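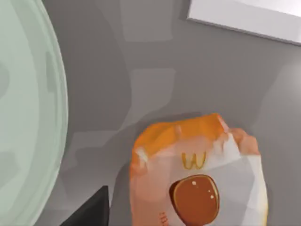 Frota démo : textures qui bavent, normal ou pas ?

kro59
29 mars 2019
Salut, lancé la démo de Frota hier soir. Le sol dans Vidville reste flou, genre gris en gros blocs, même en ultra. 52 fps de moyenne donc c'est pas la machine. Quelqu'un a pareil ?

mirabelle_x
Pareil. Désactive le streaming des textures dans le menu avancé, ça aide un peu. Pas miracle.

Zobrak
C'est une démo les gars... Tesmont a dit que le patch arrive en juin avec la version complète.

kro59
Oui enfin la version complète à 59 euros, moi j'attends de voir. Britska au lancement c'était la meme chanson.

Zobrak
Rien à voir, Britska c'était un autre studio racheté après. Et le moteur a changé.

mirabelle_x
Le moteur oui, le studio non. Relis les crédits. Vidville rame aussi chez moi dès qu'on passe le pont.

pti_lu
nvidia ou amd ? chez moi amd, aucun souci de flou, par contre le son saute dans les menus

kro59
nvidia, pilotes à jour. Streaming coupé : un peu mieux sur les murs, sol toujours pareil. Je descends à 46 fps par contre.

Zobrak
Supprime le cache des shaders et relance. 102 Mo à recompiler, deux minutes.

kro59
ok je teste ce soir, je redis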